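From: Fouzia Farooqui
Date: 18/02/2012
Subject: Re: [ikell-swim] Pacing the 800, and a question about kick sets

Hi Bradley and everyone,

Sorry for the slow answer, I was traveling and then I had a cold, so I'm catching up on the list a thread at a time.

Bradley Dobson wrote:
> I finally swam the 800 free at the Urkance meet and it went the way
> you all warned me it would. First 200 felt like a warmup, I was
> leading my heat, I was very pleased with myself. Then my arms went.
> By the last 200 I was getting passed by people I beat in practice
> every week. My wife had the splits and each 200 was slower than the
> one before it. Is this a fitness thing or a pacing thing? And how do
> you practice pacing if you mostly swim alone? Also, does anybody
> still do long kick sets, or is that old-fashioned now?

OK, first of all, congratulations on finishing it! Plenty of people sign up for that event and then scratch the morning of. I did it myself two years running.

From what you wrote I'd say pacing, mostly. If you can get through your usual workouts without falling apart then the fitness is there, and you spent it too early. The trouble with the 800 is that you're rested and nervous and the water feels wonderful, so your idea of "easy" in the first few lengths is way off. Mine always is. I have to swim the opening 200 so slowly that I'm a little embarrassed, and then when I see the splits later it was right where it should have been.

What helped me was a set I got from the Dwivedi masters group when I used to swim with them. You do 3 x 200 with 20 seconds rest, and the only rule is that all of them have to come in at the same time. Being fast doesn't count for anything. If the first one is quicker than the last one you went out too hard, and next week you start slower. It sounds dull and it is pretty dull, but after a month or so I could guess my time before I looked at the clock, and that's the skill you want. It works fine alone, too, as long as the pool has a clock you can read from the wall. The one at Gaverent is behind the lifeguard chair, so there I wear a watch and try not to fuss with it.

Another thing -- count your strokes on one length early in the swim and again on one late in it. If the number has jumped a lot, you're slipping water and working harder to go slower. When I notice that happening I think about finishing each stroke back by my hip and I leave my breathing alone. Some folks switch to breathing every two when they get tired, and if that's you, just breathe every two from the start. There's no prize for holding your breath in a distance race. 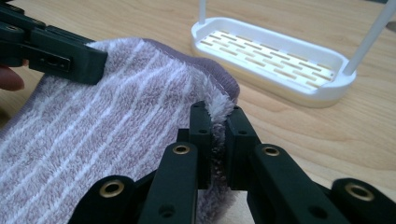
Kick sets: yes, I still do them, though short ones. I gave up on the endless board kicking because it made my lower back sore and I ended up reading the signs on the wall. Now I kick on my side with one arm out, switch sides at the wall, and use fins if my ankles are being stubborn. For the 800 you don't need a big kick anyway. You want enough to keep your hips up and then a bit in reserve for the last couple of lengths. I know Ikell used to have a whole kick night in February and people either loved it or found a reason to be sick.

One question back at you. What did you eat beforehand, and how long did you sit between warmup and your heat? The distance events at Urkance always seem to run late, and if I sit around too long I get stiff and cold and swim the first part badly. I try to get back in the warmup lane for a few minutes if they have one open. If they don't, I walk around in my sweats and swing my arms.

Are you entering the spring one? I haven't sent in my form yet but I'd like to, and if we're seeded close together I'm happy to be the slow person in the next lane who reminds you to hold back :-)

Fouzia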